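Kovbridge Town Talk > Local Government > Birthday greetings from the mayor's office

porchlight_ann
Evening, all. My mother turned 90 in July and got a lovely card from the mayor's office, signed in real ink, with a line about the garden club she used to run. She has it propped up against the toaster and shows it to everybody who comes in, including the man who reads the meter. Now I hear the council wants to drop the cards and just put a monthly list of names on the town website. Does anyone know if that's settled? I'd hate to see it go, and I'd be glad to write a letter if a letter would help.

ferryroad35
Not settled. It was item 11 on the last agenda and they ran out of time, so it carries over to the next meeting. What I heard from the public seats is that the office sends over 60 cards a year, and each one needs somebody to check that the person is still living at the address. They got one wrong last winter and the family was very upset, which I can understand.

Grumbling_Juhl_St
I'll be the sour one, then. I don't think a mayor should be sending birthday cards at all, and I say that as somebody who voted for this one. It's campaigning with a stamp on it. Every card goes to a house full of voters, and the grandchildren put it on their pages with the town seal showing. If the garden club wants to send your mother a card, wonderful, and I'd chip in for the stamps.

porchlight_ann
Well, I see what you mean, and I don't want to be a softie about it, but Mom has had cards from mayors of both parties now (she got one at 85 too) and she couldn't stand one of them! She still kept the card. I think for her it's the town saying hello, whoever happens to be holding the pen.

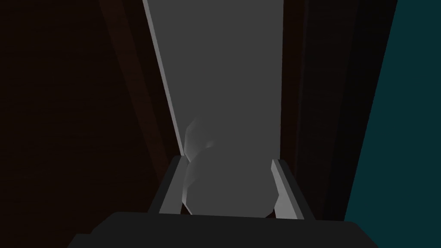 And I do think there's a difference between a card that comes in the mail to one old lady and a big message put out for the whole world to see. The second kind I could do without. When our sister town, Husinitz, had its anniversary, we got 5 different posts from 5 different council members, all saying nearly the same thing, and I wondered if anyone over there had read even one of them.

ferryroad35
Ha, they did read them. My wife is on the twinning group and the folks in Husinitz wrote back to every single one, very politely, and asked which was the official greeting. It took a while to sort out.

hosis_reader
Long-time lurker here, so forgive me if I go on a bit. I used to help with the greetings over in Hosis, where we had the same argument years back. What we ended up doing was having the town clerk sign instead of the mayor - same card, same seal, no politician's name on it. People grumbled for a month or two and then got used to it. My own father got one of the clerk's cards and was tickled pink.

Grumbling_Juhl_St
I could live with the clerk. I'd still want the family to ask for the card first, so the office isn't digging through birth dates.

porchlight_ann
That seems fair to me, and I'd have been happy to ask. I'll put both ideas in my letter tonight and read it out at the meeting if they let me. Does anyone know if you have to sign up ahead of time to speak?

ferryroad35
There's a sheet by the door. Get there by 6:30 and you'll be fine, and bring your mother if she's up to it.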